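Priswood says its giant eel film will be in cinemas by March. We'll see

October 29, 2019

Priswood has put out the first full trailer for Grotamton, the monster film it has been promising for longer than most of us have been paying attention, and says it will open in 300 cinemas in March. The last one was meant to open widely too. Zorkorari ended up on 14 screens, most of them for a single late showing, and was on sale in petrol stations before the posters came down.

The new film is about an eel. It lives under a reservoir, it has been woken by drilling, and according to the press notes it is 570 feet long. The trailer does not settle the matter. In one shot it wraps itself round a dam, and in another it comes up through the floor of a caravan without troubling the caravan next door.

Director Pádraig Fahy, who also wrote it, told reporters at the launch that the size was "consistent if you know the animal". Asked how a freshwater eel came to be roaring, he said audiences would have to wait for the film. He said much the same about the bats in Zorkorari and the film never got back to them. 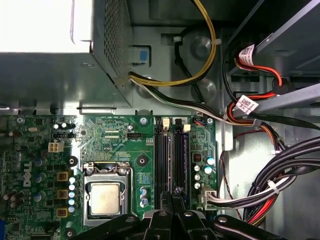
The story follows a disgraced river scientist, played by an actor Priswood will not name until contracts are signed, which is an odd thing to say about a man who appears in nearly every shot of the trailer. He warns the mayor. The mayor has a boat race to protect. Anyone who has seen a film with a mayor in it can probably fill in the next hour.

Fahy insists there is more to it. He described Grotamton as "a film about grief, mainly", and said the eel stands for the things a town won't talk about. There was no sign of that in the trailer, where it mostly stands for eating water-skiers.

The effects are being handled by Duman, which took over the work in the summer. Priswood would not say who had been doing it before, or how many of the eel shots are finished. The trailer has five, and two of them look very much like the same shot flipped round. A spokeswoman said the footage was "not final", though the poster behind her carried the words "See it to believe it".

There is also the question of who is going to show it. Priswood gave the figure of 300 cinemas more than once but had no list to hand out, and described talks with the chains as "warm". No chain was at the launch. Tickets are not on sale.

T-shirts are. The official Grotamton range went up the same morning — shirts, mugs and a bath towel printed with the open mouth — and the company says orders will be sent out before Christmas. A sequel has already been announced.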